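How to Read Your Social Media Numbers Without Fooling Yourself

Every few months a platform announces that more people than ever are watching short disappearing posts, and every few months small businesses get told to drop everything and make more of them. Maybe you should. I'd want to see your own numbers first, and I'd want to see them written down somewhere other than the app that is trying to sell you a boost.

You need a spreadsheet, a login with access to account insights, and an hour a month. You don't need a paid dashboard. I've tried Fumesard and Harkwood, and both mostly redraw charts the app already gives you, in nicer colors.

Step 1. Pick one question

"Is our social media working?" can't be answered. "Do people who watch our stories click through to the booking page?" can. Write the question in the top cell of the sheet and leave it there for the whole test. If you catch yourself editing it halfway through, you're probably shopping for a better result.

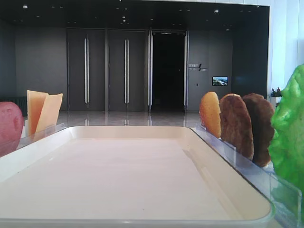
Step 2. Write down what each number counts

Reach is the number of accounts that were shown the post. Impressions count every showing, so one bored person flipping back and forth can add several. A "view" depends on the platform and sometimes on the month, so look up the current definition in the help pages and paste it into your sheet with the date you found it.

Be especially careful with combined figures. When two products are added together in a press release, somebody using both may be counted twice, and the release won't always say.

Step 3. Export before you post anything

Download the last 3 months of data now. Many apps only keep detailed story figures for a short window, and once they're gone you're left with a line on a chart. Save the file with the account name and the date range in the title.

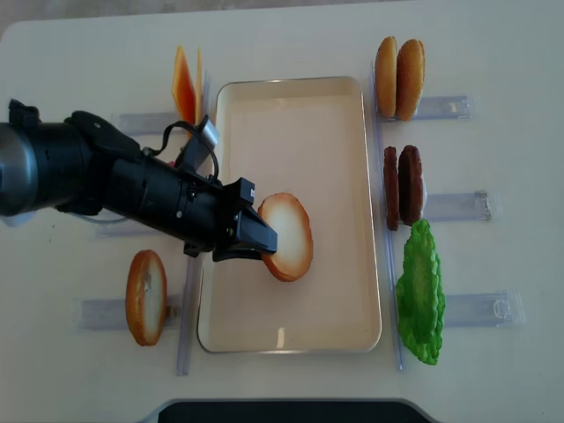 If the export has blank rows, leave them blank. Don't fill them with zeros. A zero says nobody tapped, a blank says you don't know, and averages come out very differently depending on which you chose.

Step 4. Tag your links

Use a separate tagged link for stories, feed posts and your profile. Without tags, your website will lump most of this traffic into one pile and you'll be guessing. Test every link on a phone, inside the app, before it goes out.

Step 5. Compare reach with clicks

A bakery account I looked after in Zullavberg had a story that reached 3,390 accounts. The owner was thrilled. The tagged link got 89 clicks, and about 3 of those became orders. That isn't terrible for a free post, but it's a long way from what the big number suggested, and I would not have bought ads on the strength of it.

Put both figures side by side in your sheet, every time. Reach alone makes almost anything look good.
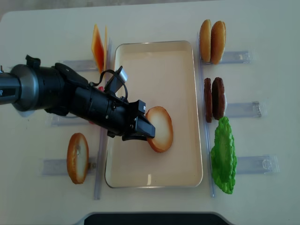
Step 6. Change one thing, then wait

Pick the posting time, the format or the wording of the link. Leave the other two as they were. Give it a full month, and skip any month with a sale or a big holiday in it. May was useless for the bakery because of Mother's Day.

Step 7. Decide what would make you stop

Set the cutoff before you see the results. Mine is usually cost per order, with staff time included, because time is where "free" marketing gets expensive. If the format misses the mark two months running, drop it and put the hours into whatever your tagged links say is bringing people in.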